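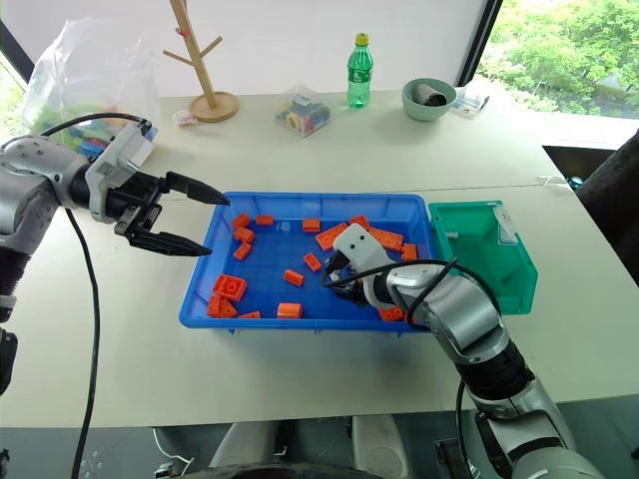 Workshop Tips: Trying Out Two Grippers Before You Settle on One

Most of the letters we get about small robot arms at home are really letters about fingers. The arm turns up, it's bolted down, everybody admires it, and then the first thing it's asked to pick up shoots out sideways and goes under the sofa. So this page is all about choosing the hand on the end, and how to give two of them a fair go against each other without losing a whole summer to it. (I lost most of June, but I do like to dawdle.)

I've been working with a Toltar gripper on the left arm and an Urnel on the right, both of them the simple sort with two fingers. The Toltar is the black one and the Urnel is the white one, and I'd recommend choosing different colours if you possibly can. I had two matching ones last time and spent a whole evening blaming the wrong hand.

Choosing something to pick up

Building blocks are lovely for this. They have flat sides, awkward corners and studs on top, and they don't mind being dropped. Use all one colour if you have enough of them, but mix up the shapes, so that there are long bricks, squat square ones and a few thin flat pieces that will make you mutter. Mine are orange and live in a blue tray, and the camera has no trouble telling the one from the other. I tried white blocks on a white table once and wouldn't wish it on anyone.

Scatter them by tipping them out of a mug. If you set them out by hand you'll be kind to the robot without meaning to, with every brick standing nicely away from its neighbours, and you'll learn very little. Leave the ones that end up in the corners exactly where they land.

A tray with a ribbed floor is a mixed blessing, I should say. A thin block can settle between the ribs, and then a blunt fingertip just skates over it. If you only have a ribbed tray, do a few rounds with a sheet of card laid in the bottom as well, and keep the two sets of results apart in your notebook. Mine got muddled early on and I had to cross out a page and start again.

For the other container, a small deep bin is better than a second tray. It makes the arm lift properly and come down properly, and a block that goes in stays in. Put it right up beside the tray to begin with, then move it further off when you're feeling brave.

Setting the fingers

Before anything else, close each gripper on a piece of ordinary paper and give the paper a tug. It should hold evenly all the way along. If it pulls out at one side, the fingers aren't meeting square and you'll want to loosen them off, nip them together and tighten again. The Toltar needed this doing once. The Urnel needed it three times, and I've now put a dab of nail varnish on the screw heads, which seems to have calmed it down.

Then set how wide they open. It's tempting to go as wide as they'll go, and over an empty patch of tray that's fine, but down among the blocks a wide gripper shoves everything else about. I give the fingers enough room to clear the brick I'm after and 2 mm each side, and that has suited both hands well.

Tapered fingers are a joy for getting in between things. Chunkier ones hold a long brick steadier once they've got it. If your gripper lets you swap the tips, buy one spare pair of each and don't bother with the fancy assortments.

For extra grip, a strip cut from an old rubber glove does nicely, held on with double-sided tape. Wipe the finger first with a drop of washing-up liquid on a cloth and let it dry overnight. Emby sell ready-made pads too, and they look much smarter, but I found them a bit thick for the flat pieces and went back to the glove.

Mind the cables

Every arm I've ever had on the table has wanted to tie its own cable in a knot. Leave a generous loop at the wrist, then turn the wrist slowly by hand as far as it will go in both directions and watch what the cable does. A loop that looks silly and enormous with the arm at rest may be only just long enough when it's reaching into the far corner. Any cable that hangs down beside the work wants tying back, loosely, with a bit of soft garden twine or one of those fabric ties. Don't use the hard plastic sort pulled tight. I've cut through more than one of those in a temper and been very lucky with what was underneath.

Two arms at one tray

Give each arm its own half of the tray and keep to it for the first few days. I lift one hand clear over its side and let the other go down into the blocks, then swap. It's slow, but you can see what each gripper is doing, and the two never meet in the middle. I use a Krishnan controller to run the pair, and it has a hold button for each arm that I lean on a good deal. If yours hasn't, a saved resting position up above the rim will do the same job.

Swap the grippers over halfway through your trial, left to right. It's a nuisance, I know, and there'll be screws on the floor. But my right arm is a touch steadier than my left, and the Urnel had been getting the benefit of it the whole time.

The camera and the window

Put the camera high up, looking down at the table, and then check what the daylight does to it. I have a window to one side and the blocks look quite different at four in the afternoon from how they look after breakfast. A net curtain helps. So does doing all your proper rounds at the same hour, if the household will let you.

You don't need to clear the whole table — a bit of clutter towards the back is good practice for the camera, provided the arms can't reach it. Anything with liquid in goes well out of range.

Keeping score

A ruled notebook is plenty. I write down the gripper, the kind of block, and then one of three words: held, slipped or missed. With the Toltar I made 221 tries and had 36 slips, nearly all of them with the thin flat pieces. The Urnel was a little better on those and rather worse at the corners, where its fingers kept fetching up against the wall of the tray.

Don't stop at a dozen tries, however well it's going. By the time I'd finished with every finger, pad and tray lining I had 798 lines in the book, and my first afternoon's favourite had slid to third.

And do note down what annoys you, even when there's no number for it. The Toltar makes a click on closing that I could hear in the kitchen. The Urnel is quiet as anything, but shows every grubby thumbprint. A damp cloth with a little bicarbonate of soda on it brings the white back up; keep it well away from the joints, and unplug the arm before you start.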